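1/ Notes on folding a square sheet over a tiled floor. Posting as a thread since Edeltraud Ruchti asked on Thursday why I keep going on about grout lines.

2/ Short version: a grid is a free ruler. Black lines on gloss white show up any skew in an edge well before you'd notice it on a plain bench top.
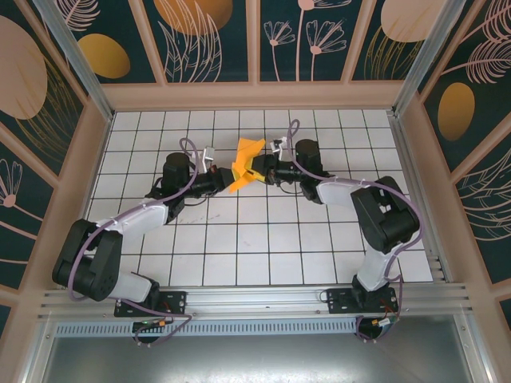
3/ First fold is edge to edge, never corner to corner. A diagonal pulls the sheet out of square if the two sides are under different tension, and you won't see it until the second fold.

4/ Use a saturated colour. Orange or yellow against white gives a clean boundary in any light. I tried pale grey in March and spent the morning arguing with myself over where the edge was.

5/ Gloss has a cost. Overhead light comes back off the tile as glare, and a sheet edge that crosses a glare patch is hard to place. Check where the bright spots are before you pick a tile to line up on.
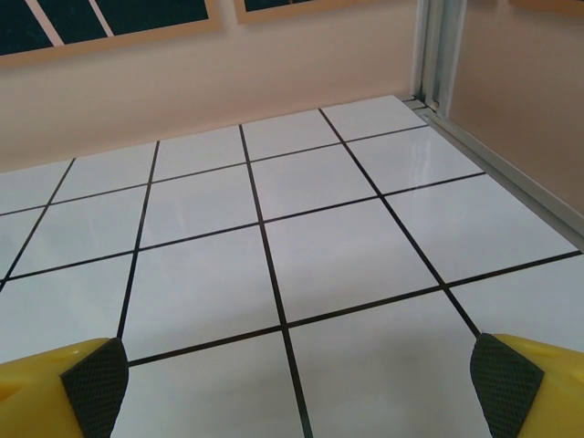

White gloss floor, black lines, framed pictures up on the back wall.

6/ Line up on the grid, not on the wall. Walls attract the eye and they're a poor reference: once you're looking at a shallow angle, the far rows compress and a small error at the back looks like nothing.

7/ Folke Sundqvist disagrees and squares everything to the left wall. His folds are fine. His stacks lean.

8/ Corner posts are the other thing to watch. A bright strip near a corner shows up again in the floor as a pale vertical streak, easy to mistake for a line if you're working fast.
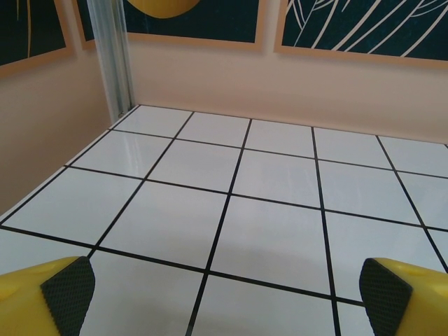
Vamberg Surfaces & Handling Group | Bench notes

9/ Sheet size: I cut to 190 mm for practice. 214 mm is nicer to fold but takes up too much floor when it's opened out.

10/ Putting down: let the lowest corner touch first, then lower the rest. Drop it flat and the air underneath slides it sideways.

11/ If it lands crooked, leave it and note the angle against the nearest line before you touch anything. Correcting first loses the only useful measurement.
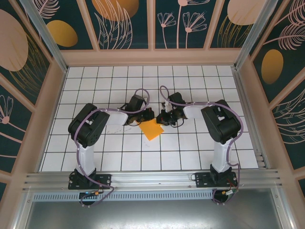
Orange square on the grid, sitting at an angle.

12/ Running log is at 1,831 entries. Most of the skewed ones are mine from before I stopped folding on the diagonal.

13/ Next thread: cleaning black grout without leaving haze on the white. I have 3 products to compare and strong views on one of them.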